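Início · Perfil · Fios · Guardados · Sobre
Tempo de leitura: 6 minutos

Fio sobre a avaria que me comeu a semana inteira. Vai comprido, aviso já, e tem cabos. Muitos cabos.

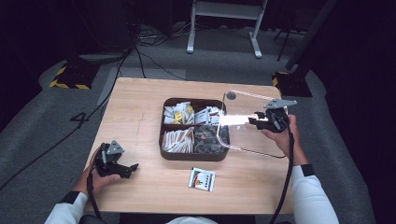 1/ Então: duas garras de mão, uma em cada mão, cada uma com o seu cabo a cair da mesa. Fazemos a tarefa com elas, grava-se tudo, e depois o modelo aprende com o que gravámos. Até aqui tudo bem. O problema é que, a meio de julho, a garra direita começou a mentir.

2/ Mentir como? Eu fechava os dedos, via os dedos fechados, sentia os dedos fechados, e no registo aparecia a garra aberta. Durante um bocadinho de nada. 300 milissegundos. Depois voltava ao normal como se não tivesse acontecido coisa nenhuma.

3/ 300 ms parece pouco, eu sei. Mas ponham isso no meio de levantar uma placa de acrílico e o que o modelo aprende é: "pega na placa, larga a placa no ar, pega outra vez". E depois um braço a sério faz isso mesmo. Com gente ao lado.

4/ E foi assim que demos por ela, infelizmente. A Daranee Luangrath estava a testar a política nova no braço (o Tenura, que é o nome que demos à célula de testes) e o bicho levantou a placa, abriu os dedos a 46 cm da mesa e deixou-a cair de canto. Ninguém se magoou. A placa ficou com uma lasca e a Daranee ficou branca.

5/ Ela carregou na paragem de emergência logo, e fez muito bem. Só que a paragem parou o braço e não parou a placa, que já ia a caminho do chão! Isto parece óbvio dito assim, mas o nosso procedimento falava de "parar o movimento" e mais nada. Não tinha uma linha sobre objetos já largados.

6/ Primeira reação de toda a gente (minha incluída): é do modelo. Treinou mal, treina-se outra vez. Perdemos um dia e meio nisso. Treinámos, testámos com um bloco de espuma no lugar do acrílico, e lá abriu ele os dedos outra vez, no mesmo sítio do movimento, todo contente.

7/ Segunda reação: é do braço. A Riet Michiels desmontou o punho, mediu tudo, voltou a montar. Impecável. Ela ainda ficou um bocado ofendida por termos desconfiado, porque tinha feito a manutenção em junho :)

8/ Foi a Syafiqah Sinaga que se lembrou de ir ver os dados em vez do resultado. Pegou nas gravações da tarefa do tabuleiro, aquela das saquetas, e pôs a curva de abertura das duas garras lado a lado. A esquerda: uma linha limpinha. A direita: uma linha limpinha com uns dentes pelo meio, como uma serra.

9/ Dentes em 91 gravações. NOVENTA E UMA. E tínhamos olhado para aquelas gravações todas, atenção, havia uma pessoa a validar cada uma. Só que validava pelo vídeo, e no vídeo a garra está fechada, porque a garra ESTÁ fechada. O erro vivia só no número.

10/ Pronto, então é o sensor da garra direita. Trocámos o sensor. Dentes. Trocámos a garra inteira pela suplente. Dentes na mesma! Nesta altura fui comer um pastel de nata e não falei com ninguém durante um quarto de hora.

11/ Alguém me perguntou ontem porque é que não desconfiámos logo do cabo. Desconfiámos, gente. Medimos a continuidade com o cabo esticado em cima da bancada e dava perfeito. O erro foi esse: em cima da bancada o cabo não está pendurado a fazer peso.

12/ Quando estamos a gravar, o cabo sai da garra, passa por cima da borda da mesa e desce. Cada vez que a mão avança, o cabo dobra na borda. Sempre no mesmo ponto. Agora imaginem isso numa tarde inteira, todas as tardes, desde a primavera.

13/ A prova foi pouco científica e muito satisfatória. A Lacey Sowerby segurou na garra fechada, eu agachei-me e abanei o cabo junto à borda da mesa, a Syafiqah ficou a olhar para o ecrã aos gritos de "agora! agora! outra vez!". Um dente por cada abanão.

14/ Abrimos o cabo. Por fora estava bonito, nem um vinco. Por dentro, um dos fios do sinal estava partido e as pontas tocavam-se quase sempre. Quase sempre é o pior que pode haver! Se tivesse partido de vez, tínhamos dado por isso no próprio minuto.

15/ E agora a parte que me custa mais escrever, porque é culpa minha. Quando o sinal falhava, o nosso programa punha um zero. E zero, na nossa escala, quer dizer "aberta". Fui eu que escolhi essa escala. Há meses, num intervalo, sem pensar dois segundos.

16/ Ou seja, uma falha de cabo entrava no registo disfarçada de ordem perfeitamente válida. Sem aviso, sem bandeirinha, sem nada. O modelo não tinha como saber que aquilo era lixo. Nem ele nem nós.

17/ E porquê só no levantar do acrílico? Porque para pegar na placa o braço vai mais à frente e o cabo estica mais. Nas saquetas a mão anda mais perto do corpo e o cabo quase não mexe. Por isso é que a falha parecia "saber" a tarefa. Andámos dias a inventar teorias sobre a transparência do acrílico, os reflexos, sei lá – e era a distância.

18/ O que mudámos, para quem trabalha com coisas parecidas e quiser roubar ideias:

– sinal em falta agora fica marcado como em falta, nunca como zero
– a escala já não começa em zero, a garra aberta tem um valor próprio
– um alívio de tensão no cabo, à saída da garra, e uma presilha larga debaixo da mesa
– teste de abanão antes de cada sessão, com os cabos montados como se vai gravar

19/ O teste de abanão demora 12 segundos por mão. Já ouvi queixas. Quem se queixa fica encarregado de rever as próximas curvas à mão, e as queixas têm vindo a diminuir.

20/ Do lado do braço mexemos mais. Se a política mandar abrir os dedos com um objeto levantado, e a altura não bater certo com a mesa, o controlador segura e pede confirmação. É chato nos testes, atrasa tudo. A Daranee adora. Eu também, mas finjo que não.

21/ E reescrevemos o procedimento da paragem de emergência. Agora há uma zona por baixo do braço onde não se mete o pé nem a mão enquanto ele tiver alguma coisa agarrada, mesmo parado. A Haf Skyrme, que veio da Orakzai e já viu coisas piores que nós, leu a versão antiga e só disse "ah". Um "ah" muito comprido.

22/ Perguntas que me fizeram por mensagem, respondo aqui de uma vez. As 91 gravações foram para o lixo? Não. Nas que tinham um dente curto, com a garra fechada antes e depois, marcámos o troço como inválido e o treino salta por cima. As que falhavam mesmo no instante de pegar ou de largar, essas saíram. Doeu.

23/ Porque não garras sem fios? Experimentámos no projeto anterior, o Nivel, e tínhamos outra família de problemas: atrasos que variavam, baterias a morrer a meio. Prefiro o cabo. Um cabo pelo menos consigo abanar.

24/ Se as câmaras viam a garra fechada, não dava para comparar com o sensor automaticamente? DAVA. Obrigada a quem perguntou, dormi pessimamente. A Syafiqah já tem uma versão a correr que estima a abertura pela imagem e apita quando os dois valores se desentendem. Por enquanto apita demais, sobretudo quando há brilho forte no acrílico.

25/ E sim, fomos ver a mão esquerda. Cabo da mesma idade, mesma marca, mesma borda de mesa. Zero dentes. Trocámos na mesma. O velho está guardado num saco com uma etiqueta a dizer NÃO USAR, porque já sei como é esta casa.

26/ Estado atual: o Tenura voltou a trabalhar com acrílico, por agora com uma placa de espuma por baixo e velocidade reduzida. Para a semana passamos para a tarefa da Trarden, que é mais pesada e me põe um bocadinho mais nervosa. Enquanto isso gravamos saquetas outra vez, tudo com cabos novos.

27/ Se alguém tiver uma boa recomendação de cabo flexível que aguente dobras repetidas e não pese uma tonelada no pulso, respondam aqui, por favor. Fino, comprido, conector com trinco. Já comprei três tipos e não gosto de nenhum.

Anterior · Seguinte · Voltar ao topo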